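Tag: language learning, small wins

1/ I moved to Nevham in December with school English and 60 words of the local dialect. I want to write down what helped me, maybe it is useful for somebody.

2/ First thing: I stopped translating in my head at the bakery. I learned one full sentence, said it every morning, and changed one word each week. Bread, then rolls, then the rye one with seeds.

3/ My neighbor Wilma Hoekstra corrected me only when I asked. This was very kind. People who correct every word make me silent.

4/ Radio is better than TV for me. On TV I look at faces and guess. With radio I must listen — the weather report is the best, same words every day, spoken slowly.

5/ I keep a paper notebook. It has 338 entries now. I write the whole phrase and where I heard it, for example "it's not the worst" (bus driver, meaning: it is very good).

6/ The phone is still difficult. Before a call I write my first two sentences on paper. After that I am on my own.
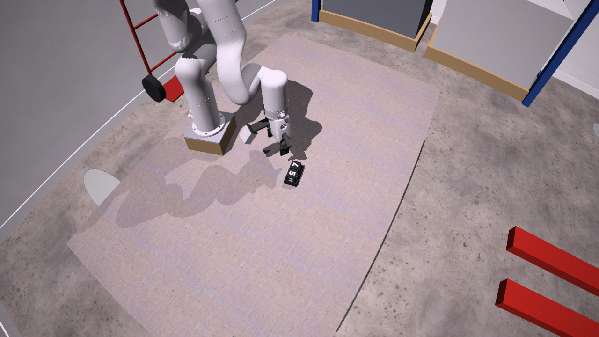 7/ Last month I called the dentist and did not use the paper. I got the wrong hour, but it was the right dentist.

8/ If you are also learning: which word do you always avoid? Mine is "thoroughly". I say "very well" and hope.

Contact | © Wadum | Back to top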